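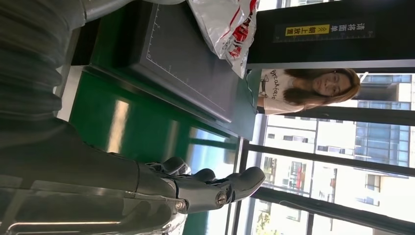
*Cele arm and hand at the parcel counter. Label on the black panel says slip face up (请将面单朝上放置).*

# Cele Counter Arm – set-up and care

Nidoda part no. 1181-C. Page last gone over Oct 20, 2024 by Keir Ritchie. Older printouts in the Fukdale workshop are out of date, bin them.

Single arm, multi-fingered hand, made for parcel counters. Picks up bags and small boxes, lays them on the gridded pad with the slip up, hands over to whatever you've got behind. Sold with the hand fitted. Pad is sold seperately. Black panel and label are the counter maker's, not ours, but the arm needs to know where the panel is – see Teaching.

## What comes in the crate

- arm, ribbed cover already on the upper part
- hand, already on the wrist
- base plate and bolts
- controller and mains lead
- stop button on a long lead
- driver for the finger screws, in the lid pocket (everyone misses it)
- spare cover, charcoal

No counter bolts. Every counter is different, buy to suit.

## Fitting

Two people. Weight with the hand on is 20 kg and it swings at the elbow if you haven't left the strap on. Leave the strap on.

Base plate down first, bolts finger tight, then the arm, then nip everything up. Check the plate for rock before you tighten. Glossy tops are slippy so put the rubber sheet under the plate, grey side down.

Controller goes under the counter. Not on the floor if people mop.

Keep cables off the side where staff stand. Tie them back to the leg. Loose ones get pulled, then the controller throws a 334 and you lose the morning.

Stop button where the person behind the counter can reach it without leaning over the arm. Test it before you do anything else. Then test it again with the arm moving slowly.

## Teaching the positions

Hand mode, slow speed. Order matters:

1. Rest position. Well clear of the pad, fingers slack.
2. Pad, near corner. Touch the white outline with the outer finger, save.
3. Pad, far corner. Same again.
4. Panel edge. Do not touch it, stop a finger's width short, save.
5. Drop point. Wherever your tray or belt is.
6. Run empty at slow speed with your hand on the stop.

If the pad gets shoved you have to redo 2 and 3. No way round it. Some sites tape the pad down, fine by us, but keep the tape off the lines and the ruled edge.

Teach with a soft bag as well as a box. Crumpled plastic is the hard one – the fingers close on film and air and it thinks it's got hold of something. Set grip to SOFT and close delay to 16, leave it there. Zeeshan Khokhar tried every other value last December and came back to that one.

## Light

Big windows are a pain. A shiny counter picks up a bright streak and the arm reads the streak as an edge. Things to try, cheapest first:

- blind down
- turn exposure to WINDOW in the camera menu
- matt sheet on the counter between pad and glass
- move the pad, re-teach

Re-check in the afternoon if you set up in the morning. Sun moves, set-up doesn't. Masalgate had a lovely morning set-up that missed every bag after lunch.

## Looking after it

**Every day.** Wipe fingertips with a damp cloth. No spirit, no glass cleaner, it turns the tips hard. Wipe the pad and look for bits of tape. Look along the counter for grit under the hand.

**Every week.** Finger screws. There's one in the knuckle of the outer finger and one at the hinge nearer the palm, both silver, both easy to get at with the arm at rest. Power off first. Driver from the lid pocket, turn till it just bites, stop. Do not lean on it. Over-tight and the finger drags and you'll be blaming the motor.

Look at the ribbed cover while you're there. Ridges should be even all the way up. A flat spot means it's rubbing on something at full reach.

**Every month.** Cover off, check the cable loop inside the elbow. Should be a lazy loop with slack in it. If it's tight, ring us, don't pull it. Cover back on with the seam underneath.

Base bolts too. They do settle.

## Changing a finger

Half an hour, less when you've done one.

- Power off, strap on, wait for the light to go out
- Hand down on a cloth, tips pointing away from you
- Hinge screw out first, then knuckle. Keep them apart, they look the same and they are not
- Old finger slides out towards the tip
- New one in, knuckle screw first this time
- Bend by hand, all the way, both ways. Should be smooth
- Power on, run FINGER CAL from the service menu
- Re-teach step 2, the outer finger is your pointer. Other fingers, you can skip this

A dab of blue threadlock on each screw. A dab. Gráinne Ó Súilleabháin had to drill one out at Fukdale.

## Faults

**334** – cable or connector. Reseat the plug at the controller, then at the base. Comes back, it's the elbow loop.

**Closes on nothing** – grip setting, or dirty tips. Clean first.

**Lands short of the pad** – pad's been moved. Re-teach 2 and 3.

**Finger slow or ticking** – screw too tight, back it off a hair. Still ticking, change the finger.

**Stops dead near the panel** – panel edge saved too close, or someone's fitted a thicker panel. Step 4.

**Slip face down after placing** – arm can't read what it can't see and will not flip on its own unless you have the flip option. Without it, bags need to go on the counter the right way up.

## Spares

- Finger, outer, with both screws
- Finger, inner, with both screws
- Screw pack (buy two, you'll drop one)
- Fingertip set
- Ribbed cover, charcoal or slate
- Gridded pad, dark grey with white lines
- Elbow cable, workshop fit only

Orders before noon go out same day from Fukdale if it's on the shelf. Elbow cables take about a week.

## Who to ask

Fitting and teaching: Keir Ritchie. Spares: Aoife Ó Dálaigh. Anything with smoke, switch off at the wall and ring Gráinne Lenihan dirrectly. Have the serial ready, it's on the underside of the base plate, so write it down before you bolt the thing in.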